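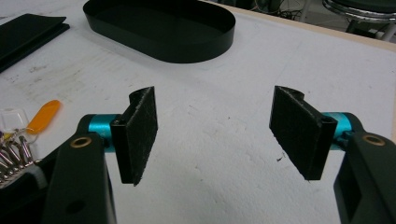
According to a reader of the preprint, writing from the Gondent workshop, a hand-held gripper built on a kitchen table will drift out of alignment long before its electronics fail, and any report on such a build should say how the fingers are kept parallel. The authors accept this point. The present section has been extended to cover it.

Reading time: 9 min

3.2 Construction and Alignment of the Paired Grippers

The build was carried out in the shared workshop at Flinstead, where bench space is booked by the evening and tools are held in common. The project, named Lema, set out to produce 2 matching hand-held grippers that a single member could assemble, carry to a table, and use without help. Parts were to be made or bought locally wherever possible, and no step was to require a machine that the workshop did not own.

Each finger ends in a black bracket that carries a felt pad on its inner face. Felt was chosen after trials with bare plastic and with rubber sheet. It wears faster than rubber, but it can be cut with scissors and replaced in a few minutes, and members preferred it for light objects. A brass-colored bushing is set into the arm of each finger. Play at this point was the main source of misalignment in the first version, and the hole in the arm was made smaller in the second.

Alignment is checked before every session. The operator closes the fingers slowly on a strip of paper and confirms that the strip is held evenly along the full height of the pads. If it slips at one end, the bracket is loosened, turned, and tightened again. The check is then repeated on the other gripper.

We use cookies to remember your reading settings. Accept / Manage choices

3.3 Trial Procedure

Trials were run with both grippers held by one person, one in each hand, over a mat-covered table (Figure 1). An oval tray served as the work area.

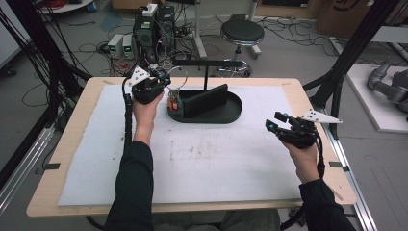

Figure 1. Two-handed use of the grippers above the tray. A marker plate is mounted on each gripper.

A total of 194 trials were recorded in November. Of these, 107 were made after the arm holes had been changed, and only these are used in the comparison in Section 4. The earlier trials are kept in the workshop log, together with notes on pad wear. Software for sorting the recordings was supplied by Kandurance and was used without changes.

Related items
Shared Tools and Booking Rules at Flinstead
Pad Materials for Small Grippers: Workshop Notes
Lema Parts List, Version 2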